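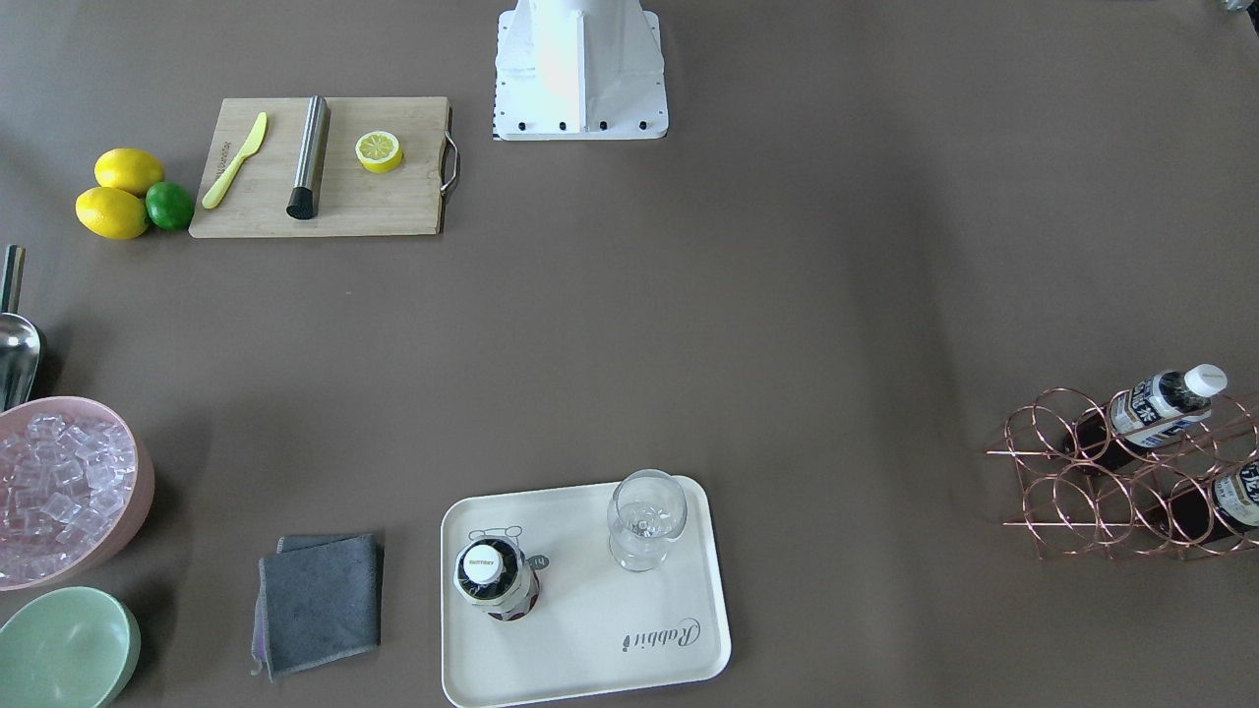
Bamboo board with the yellow plastic knife and the steel cylinder on it

Bamboo board smells like old lemon and feels fuzzy. Sand it or toss it?
Posted by piltden_kitchen, 16/01/2023

I have a bamboo cutting board with a metal handle at one end. We mostly use it for citrus and herbs when we make drinks. Since December it has had a sour smell that dish soap won't touch, and the surface has gone fuzzy where we cut. It has never been in the dishwasher. I oiled it once when it was new, with olive oil. Can I sand it, or is bamboo too thin for that? I also don't know what to do around the handle, as I can't see how it comes off.

Leinonen
Olive oil is probably your smell. It goes rancid. Use food grade mineral oil from the drugstore next time.

First scrub the board with coarse salt and half a lemon, rinse it, and stand it on edge overnight. If it still smells, wipe it with white vinegar and let it dry again. Don't soak it. Bamboo boards are strips glued together, and long soaking opens the seams.

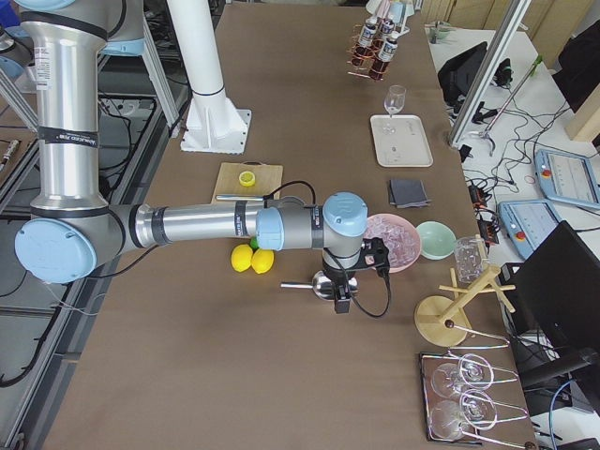 Once it is fully dry you can sand. Start with 120 grit, only enough to knock the fuzz down, then wipe with a damp cloth. That raises the grain again. Let it dry and finish with 200 or 220, whatever the store has. Go with the grain the whole way. Leave the handle on and put two layers of masking tape over the metal where it meets the board.

For oil, flood the surface, wait 30 minutes, and wipe off what hasn't soaked in. Do both sides and the edges or it may cup. Mine took 2 coats on the first day and another a week later.

Lavell722
I'd just toss it, they are cheap. I had one that smelled and no amount of sanding fixed it. Went to plastic and never looked back.

piltden_kitchen
Salt and lemon took out most of the smell. I'll sand this weekend. Does the tape leave glue on the metal?

Leinonen
Not if you pull it off the same day.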